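Griltosero wrist cable fault

The Griltosero wrist cable fault was a run of failures in the two-arm Griltosero robot, built by Vávra and used at the Erlow site to hang and take down clothes. First reported in February. The arms would stop mid-reach, grippers stuck in whatever position they were in, sometimes still closed on a hanger.

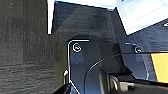
Cause was wear on the gripper cable. On early units the cable was left free outside the housing, no clip, and every wrist turn bent it at the same spot. It is a thin black line arcing across the face of the bracket, past the two screws, and in tight spaces it could rub on a wall or snag. Bare wire showed after as few as 2,665 cycles. Vávra had rated the part for far more.

Closets were the worst. Narrow, hooks high up, so the wrist had to twist hard to get a hanger over.
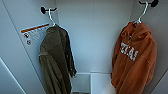 Of the 300 units shipped, 83 were sent back. Most had the same break. A few turned out to have a bad conector instead, and were fixed on site. No injuries reported, but one arm at Plirdale dropped its load when power to the gripper cut out, and the site stopped all work untill Monday.

The fix was a longer cable and a check of the wrist every 10 shifts. Older units were not recalled.

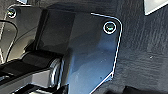 Gripper plate and pivot joint, close up. Cable at left.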